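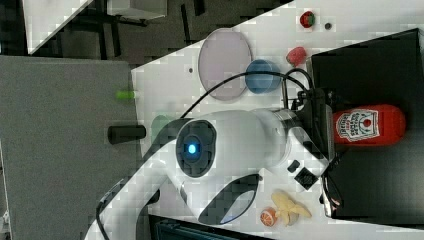

Public Gallery and Chamber Safety Check, Trurotholm Town Council
November sitting. Checked by Oratile Naidoo, comments by Shabnam Sandhu

1. Gallery seating
Limit posted at the door: 110. OK
Comment: The new sign is big enough to read from the stairs, hooray! Please keep it up when the debate on the Sutlow bypass comes round, as that one will pack the place.

2. Exits
Both gallery doors open outward and latch back. OK
North door to Mokoena Street: sticks at the bottom. FIX
Comment: I leaned on it and it gave, but a shorter person would struggle. Plane the edge before the next sitting.

3. Aisles and cables
Center aisle clear. OK
Press bench cables taped down. PARTLY
Comment: Lovely neat job on the left side. The right side has one loose run by the clerk's table, and members cross there every time a vote is called.

4. Gallery rail
Height and fixings checked, no movement. OK
Comment: I gave it a really good shake at both ends. Solid!

5. Fire extinguishers
Chamber: 2, both in date. OK
Lobby: tag missing. FIX
Comment: Ask Zordale for a new tag when they come to do the alarms.

6. Emergency lighting
Tested at 7 p.m. with the main lights off. OK
Comment: So much better than last year. I could read the order paper from the back row, small print and all.

7. Wheelchair spaces
Marked and clear, ramp secure. OK
Comment: Two visitors told me they could finally see the speaker's chair from there, and that made my evening.

8. Committee Room B
Posted limit: 70. OK
Chairs stacked in front of the side exit. FIXED DURING VISIT
Comment: Moved to the store. Motions get sent to this room at short notice, so have a look at that exit before every meeting.

9. Evacuation drill
Not done since the summer recess. DUE
Comment: Let's run it with members in their seats, whips included. I'd love to have it done before the budget vote.

Still open: items 2, 3, 5 and 9. Recheck by Oratile.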